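ok towel week. thread, sorry in advance, typing this between takes

1/ goal for Sunday: 80 clean demos of folding one small towel. hand-held gripper, one table, one person per shift. I have the morning, Sevim has the afternoon

2/ view from the gripper, towel on the table in one, just table in the other
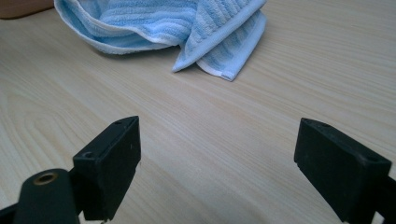
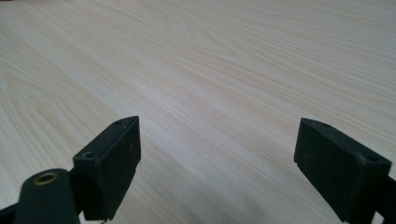
3/ rule we settled on after way too much arguing — every take starts with the fingers open and a second of holding still. no drifting in while you're still deciding where to grab. the model copies the deciding. ask me how I know

4/ first batch was 30 takes and I threw out more than I want to say. mostly my fault. I kept fixing the corner with my free hand. free hand = take is dead, no exceptions, even if the fold is gorgeous

5/ speed. everyone goes too fast by take ten. Olaia put a metronome on and it was horrible and it worked?? folds got slower, grabs got cleaner. we are keeping the metronome. I hate it

6/ how to bunch the towel between takes: pick it up by the middle, drop it, walk away. do NOT arrange it. I caught myself making the same nice little heap over and over becuase it was easy to start from. Marcelino plotted the start positions and they were basically one blob

7/ so now there's a dice roll. near, far, left, right, turned over, roll again. feels silly, start positions look way better already

8/ someone asked about failed grabs. keep them IF you recover in the same take. miss, open, go again, finish the fold = great example, label it "recovered". miss and give up = bin

9/ labels, the boring bit. we do them right after each take, one line, not at the end of the day. end of day me remembers nothing. last time take 48 had a label that just said "hm"

10/ also please stop naming folders things like final_good_2. Nuria wrote a script that rejects them and it yells at you in caps. deserved

11/ small stuff that cost us time
- wiping the lens. every ten takes, put it on the sheet
- sleeves. roll them up, mine got in the shot
- battery swap in the MIDDLE of a batch, never agian

12/ where we're at: 58 kept. should make the 80 if the wrist holds out. switching hands is allowed but log it, left hand takes look really different in the playback

13/ Macarena wants to train on half of it tonight just to see. I say wait for the full set, she says a bad model early beats a good one next month. she's probably right, don't tell her

14/ next thing after this is two towels at once — no idea how we're scoring that yet. if you've done stacking demos with cloth and have a scoring sheet you don't hate, send it pls

15/ ok timer's going, back to it. will post the keep rate tonight once Sevim's done with her half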